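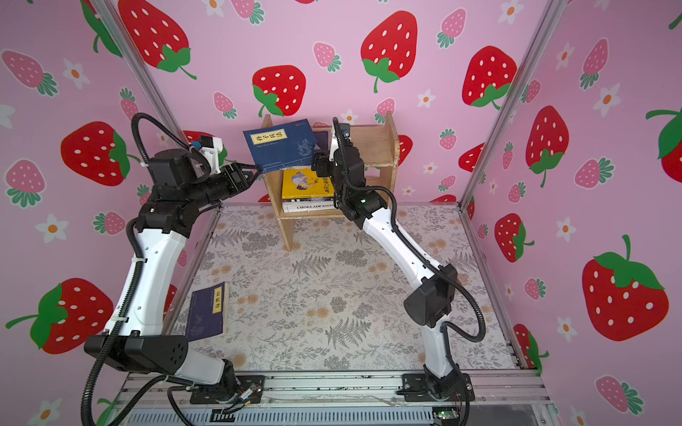

Two-arm tabletop cell during a book-handling task, with the left gripper holding a blue book in front of a small shelf.

Good practice for tabletop two-arm cells

From the Brolluvix reference pages
Last revised February – Karim Chraibi

Good practice for tabletop two-arm cells covers the rules and working habits applied to small robot installations in which two arms share one bench. The arms are light, are driven at low speed and are normally run by one person standing or sitting within reach. Such cells are used for teaching, for recording demonstrations and for testing control software on household tasks such as shelving books, folding cloth and sorting small goods.

The practices described in this article are drawn mainly from the Navetti bench code, a set of written rules kept by the Navetti workshop and later taken up, with changes, by Ferkton and Belkadi. The code does not replace national law on machinery or the published standards for industrial robots. It deals with matters those documents leave to the user.

Scope

The bench code applies to cells in which each arm is fixed to a common base and carries a two-finger gripper or similar tool. It does not apply to mobile robots, to arms fitted with blades or heated tools, or to any arm able to lift a load above the limit stated by its maker. Cells with a single arm may follow the code, but the sections on shared space then have no effect.

Mounting

Both arms are fixed to a single rigid member, in most cases an aluminium rail along the front of the workspace. Clamps that rely on friction alone are not accepted for recorded work. Bolts are marked with a paint line across head and base after tightening, so that any turn can be seen at a glance. The marks are checked at the start of each session and the bolts retightened after every 200 cycles.

Circuit boards and power supplies are kept outside the reach of the grippers. The code permits a board below the front rail if it is fixed in place and if dropped objects cannot fall onto it. The Ferkton version also asks for a cover.

Cables

Cables running to the wrist must allow full travel of every joint without pulling tight. The usual method is a loop at the wrist, with the cable then led back along the arm. The loop should be large enough to avoid sharp bending but small enough that it cannot catch on furniture in the cell. The test consists of driving each joint slowly to both ends of its range with the other joints held still, then repeating the movement with the wrist turned. A cable that rubs at any point is re-routed before work starts. Tape is allowed as a temporary fixing for one session only.

Enclosure and background

Walls are placed on at least two sides of the cell. They stop objects from leaving the bench and keep the background constant between recordings. Plain and patterned panels are both allowed. Patterned panels are often chosen where software is to be tested against a busy background, and the pattern is then named in the session record. Panels must be flat, fixed to the posts and free of loose corners. A floor mat must not slide when a gripper presses on it.

Shared space

The area that both arms can reach is known as the overlap. Three rules apply to it:

1. Only one gripper may hold an object in the overlap, unless the task calls for a handover or a two-handed lift.
2. The waiting arm stays still or moves away until the working arm has let go or left the overlap.
3. Where both arms must work close together, speed is limited to 60 millimetres per second at the tool.

An arm may hover near a shelf or container while the other is working, provided that its position is held by the controller and the operator has a clear view of both grippers.

Objects

Everyday objects are preferred to specially made test pieces. Books are common, being cheap and easy to replace, but they pose known problems. A closed book held by its lower edge tends to tilt, and a soft cover may slip between smooth fingers. The Navetti code sets a limit of 500 grams for any book lifted by one gripper. Heavier books are moved with both arms or left out of the task.

Objects are weighed once and entered in the object list by title or short name. Titles are copied as printed, in the original script or language. Damaged covers are noted, as a torn edge can alter the grip. Books not in use during a task may remain on the mat or shelf if their starting positions are recorded.

Operation and stopping

The stop control is placed within reach of the operator's free hand and is tested before the first movement of the session. Hands are kept out of the cell while motor power is on. To reset objects, the operator parks both arms, removes motor power and waits for the joints to settle. Arms without brakes will sink when power is removed and must be parked low.

After a collision, however slight, the session is paused. The fingers, wrist and camera mount are inspected and the camera view is compared with the reference picture. If the view has moved, recordings made since the last good check are set aside.

Records

Each session record gives the operator, the task, the object list, the software version and any stops. Belkadi also requires a joint wear check every 1,000 cycles and keeps the results with the machine – not with the project – so that they stay available when a cell is passed to another team.

See also
Bench layout
Gripper finger wear
Handover tasks

Search these pages Enter a term Go

Contact the editors | Copyright Brolluvix | Back to top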